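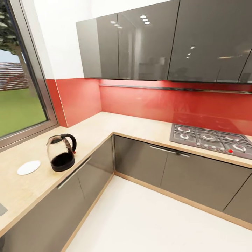 Open Day at the Old Temple and the Nistetti House, Saithong

The old temple in Saithong is on the east bank of the river, a short walk uphill from the ferry landing. Most of the year you can only walk around the yard and look at the main hall from outside. The hall itself is kept locked while the repairs to the roof go on. Once a year, before the rains end, the town opens the hall, the library and a few of the old trading buildings for one day. I went this year, on 18 September 2026.

Saithong is a small town and there is no train. I took the morning minibus from the provincial bus station, which leaves when it is full. Mine was full at twenty past six. The road is good until the turnoff and after that it is narrow, with a lot of trucks carrying cassava. The driver will let you off at the market if you ask, and the ferry landing is at the back of the market, behind the row of shops that sell rope and fishing nets. The ferry is a flat wooden boat with benches down both sides. You pay on the boat.

I had come the afternoon before so that I would not have to rush. There are 63 steps from the landing up to the temple gate. They are brick, laid on edge, and the ones near the bottom are worn down in the middle. After rain they are slippery, so wear shoes with a decent sole. There is a ramp on the north side for anyone who can't do the steps, but it starts behind the school and is not marked. Ask at the landing.

The Main Hall

We were taken in by Duangjai Kongkaew, who taught history at the school for many years and now shows people around the temple. She spoke in Thai first and then in English, and she let us stay as long as we liked in each part. There were 26 of us in the morning group.

The hall was started by the monks of an older temple downriver after a flood took their own building. They brought the doors with them. You can see this once it is pointed out, as the doors are too short for the doorway and a carved board has been added across the top to fill the gap. The board is newer and the carving is not as deep.

Inside, the hall is darker than I expected. The windows are narrow slits, three on each side, and the walls are thick enough that you could sit in the openings. The paintings start at shoulder height. Below that the plaster was lost to damp and has been patched so many times that nothing of the first work is left. Above it the colors are still strong, mostly a dark red and a green that has turned almost black. The north wall shows the river and the town, with boats being unloaded. Duangjai pointed out a man in a tall hat standing by the boats and said that people in town have always called him Mr. Usley.

The Usley company bought teak and hides here and had a warehouse at the landing. She was careful to say that there is no proof the man in the painting is anyone in particular. The hat is of the right period, that is all.

The columns are single trunks, painted and then stenciled in gold. Two at the back were replaced when I don't know. Those two are concrete, painted to match, and they sound different if you tap them. We were told we could tap them. Nobody tapped the wooden ones.

The Roof

The roof is the reason the hall is closed. Water had been getting in at the east end, and when the workmen took the tiles off they found that the beams under them were soft. The east end is now finished. The west end still has scaffolding around it, with a green net hung over the poles.

The new tiles are made by hand at a kiln on the road out of town. Anyone can pay for a tile and write a name on the underside before it goes up. So far 1,259 tiles have been paid for, and there is a book by the door where all of them are listed. I bought one and wrote my grandmother's name on it with a brush they gave me. The paint takes a while to dry on the clay, so leave the tile face down on the rack.

The Library

Behind the hall is the library, a small wooden building standing on posts in a pond. This was done to keep ants and termites away from the books. You cross on a plank bridge, four people at a time, and take your shoes off on the far side. The manuscripts have been moved to the provincial museum, so what you see now is the cabinets. They are black lacquer with gold drawing on them, and they lean back a little, narrower at the top than at the bottom. One is open so that you can look at the shelves.

The pond has catfish in it and a woman sells bread to feed them. It was low this year. The posts had a line on them a hand's width above the water.

Lunch

Lunch was served in the open hall by the school. There was rice, a sour fish soup, fried morning glory and small bananas. You put what you want in the box. They ran out of soup before noon, and the second group got noodles. Bring your own water bottle - there are refill tanks next to the bell tower.

The Nistetti House

In the afternoon I walked to the Nistetti House, ten minutes south along the river road. It was built by a family of that name who came to lay out the town's first paved streets and then stayed on. The ground floor is brick with plaster over it and the upper floor is teak. A covered porch goes all the way around upstairs, and the shutters can be propped open from the bottom with a stick, so air comes in and rain does not.

Four rooms were open. The office still has its safe, which no one has the key to. The dining room has a tiled floor in a pattern of gray and yellow, cracked along one side where the ground has moved toward the river. Upstairs there are two bedrooms and you can go out on the porch from either one. The view is of the ferry landing and of the empty lot where the Usley warehouse stood until it burned. Only the loading step is left.

There is very little written up on the walls of the house. Some labels had come off and were lying on the furniture, and I would not trust all of them to be with the right thing. A label for a sewing machine was next to a barometer. If you want to know more, read up before you go, or ask at the desk for the stapled booklet. It is in Thai, with a page of English at the back.

Where I Stayed

There is one guesthouse in the old town and it was full for the open day. I took a room at Nimico, on the west bank, which rents out short-stay apartments. It was more modern than anything else I saw in Saithong. I bought eggs, tomatoes and a bag of rice at the market and ate in both nights, as the food stalls on that side of the river close early.

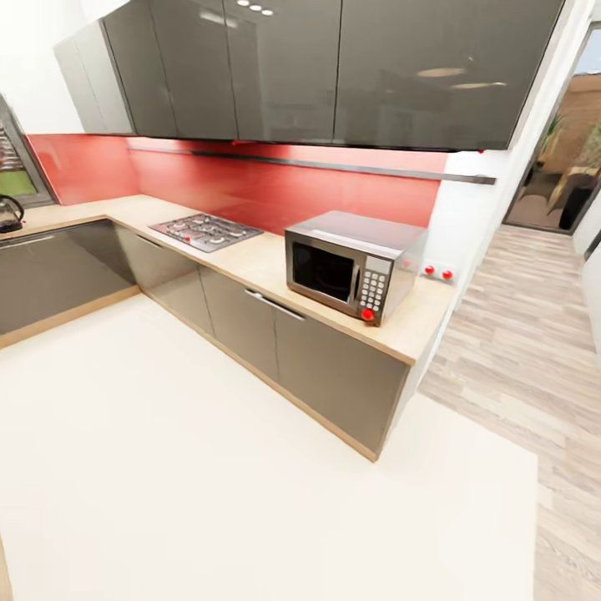

Gray cabinets and red glass in the corner kitchen.

The ferry's last crossing is at six, and the bridge is a long way north. If you stay on the west bank, keep an eye on the time in the afternoon. I got the second to last boat and it was crowded with people from the open day and their bags of market fruit.

Getting In and What It Costs

The open day is free. You put your name down at a table inside the temple gate and they give you a colored string for your wrist with your group time. The morning groups go to the hall first and the afternoon groups go to the library first. If you want English, ask for it when you sign up so they can put you in the right group.

Shoulders and knees should be covered. There are wraps to borrow. Photographs are allowed in the yard and at the Nistetti House but not inside the main hall, and the rule was being kept.

Outside the open day, the temple yard is open from early morning until dusk. The Nistetti House opens on request if you call at the town office, and they like to have a day's notice. The boat races are in October and the landing is closed to the ferry while they are on, so you would have to come around by the bridge.

The minibus back leaves from the market, from the same spot where it drops you off. I waited forty minutes for mine to fill.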